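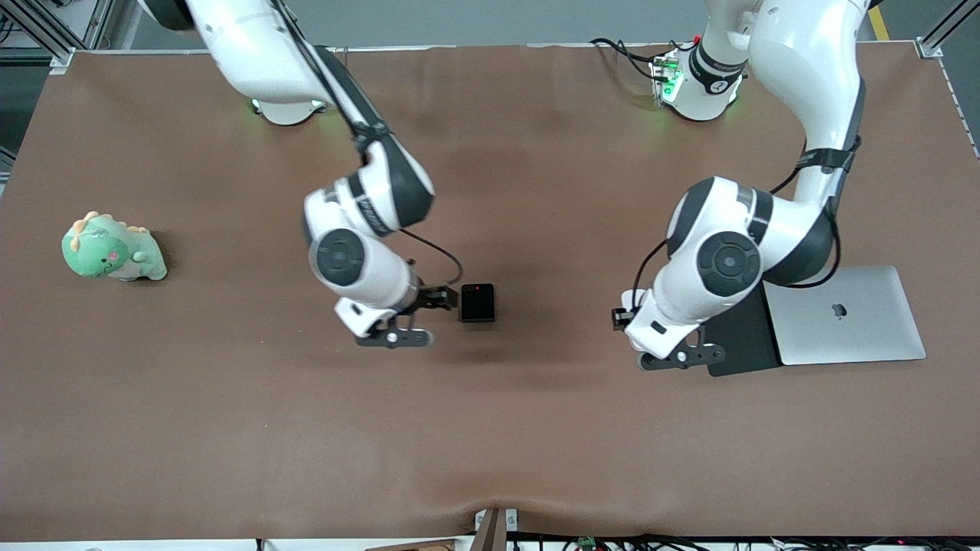 Jedon Bench Pair: a two-arm kit reviewed

Last updated: 24 Sep 2024
By Ritu Shukla

The Jedon Bench Pair is sold as a complete two-arm station for small labs, teaching departments and firms that want to try tabletop handling work before paying for a full cell. The kit consists of two white arms with two-finger grippers, a controller, a cable set and a licence for the Nurngate control software. The table is not included. Ours was tested over several weeks on light pick-and-place work with ordinary desk objects.

Assembly

Each arm arrives in its own box with the gripper already fitted. The mounting plates bolt to any flat rail or tabletop at least 20 mm thick. Jedon recommends placing both bases along the far edge of the table, so that the arms reach forward over the work and the near side is left clear for the operator. We followed this and would do so again. It gives a good overlap between the two working areas, and it keeps the elbows away from anyone loading the table.

The printed manual is adequate on mechanical fitting and poor on wiring. The diagram for the emergency stop shows a connector that does not match the one supplied. Chowdary, the distributor, sent a corrected sheet the next morning, and it should be in the box.

Motion

Movement is smooth at low and medium speed. At the top setting there is a visible tremor at the wrist when the arm stops with the elbow fully raised. Dropping the acceleration limit one step removes it, at a small cost in cycle time. Repeatability was good enough for every task we set, with no drift that we could measure between the start and end of a working session.

Each arm has a green status light at the base. It is useful at close range but hard to read in a bright room, and it does not tell you which fault has occurred. For that you need the log, where errors appear as bare numbers. Error 3673, the one we met most often, means that the gripper has lost its position reference. The cure is to home the gripper and carry on. The software could do this by itself.

Grippers

The two-finger grippers are the best part of the kit. The fingers are black, slim and easy to swap, and they close evenly. Soft toys, small boxes and thin electronic items with a definite edge are all handled without trouble. Flat, heavy objects are another matter. A closed laptop cannot be picked up from a bare table by one arm, and with two it needs an overhang on both sides to give the fingers something to get under. A low stand solves the problem.

Glossy surfaces are apt to slip at the default grip force. The Indden rubber pads, sold separately, fit over the standard fingers and improve matters a good deal. They wear at the tips and should be treated as a consumable.

Cables

Cable handling is the weak point. The gripper lead runs down the outside of the arm and is held by straps, with a loop left at the wrist to allow for rotation. Too short a loop pulls on the connector, and too long a loop catches on tall objects. We set ours by trial and error - a marked length on the cable would have saved an afternoon. The straps also need checking every few days, as they creep towards the elbow.

Software

Nurngate is plain and quick to learn. Positions can be taught by hand, and the two arms can be run together or separately. The collision check between arms is cautious and sometimes refuses a path that is plainly safe, but it can be adjusted by zone. Version 2 files open without conversion. There is no undo in the position editor, so save often.

Noise measured at the operator's seat was 51 dB with both arms moving, low enough for a shared room.

Verdict

Recommended for light bench work, with the Indden pads added to the order. Buyers who expect to run at full speed, or who need to lift flat items straight off the table, should ask Chowdary for a trial first. The next software release is due in January, and I will rerun the wrist tests when it arrives.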